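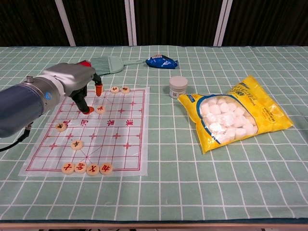 Jurgita Jankauskaitė wrote to ask if the wax stain on her cotton tablecloth is lost forever, after two washes in hot water. I answered her by mail, but the same trouble comes to many people in the winter, so I put the whole method on the page.

Posted Oct 11, 2018
Filed under: Table Linen, Stains

First, do not wash it again. Hot water makes the wax thin and it goes deeper between the threads. Put the cloth in the freezer for 60 minutes, then lift the hard wax with the back of a spoon. A knife is too risky, I have one cloth with a hole from such a knife.

For what remains, lay the cloth between two sheets of plain brown paper and go over it with a warm iron, no steam. Change the paper when it shows grease. With a big stain I needed 6 sheets.

Colored candles leave a shadow. Dab it with a little rubbing alcohol on a white rag, from the outside to the middle, and test first on the hem. Then wash as the label says. Do not use the dryer before you are sure that the shadow is gone.

Vinyl cloths are another matter and they must never meet the iron. I use ice cubes in a bag, and after that warm water with dish soap.

I keep my cloths rolled on a cardboard tube from Clolton, the fabric shop, where they give them away. Folded cloths get yellow lines along the fold, and by December these lines are hard to remove. A roll also needs no ironing before guests, only a quick shake.

Shares 200 | 6 comments
Search tips...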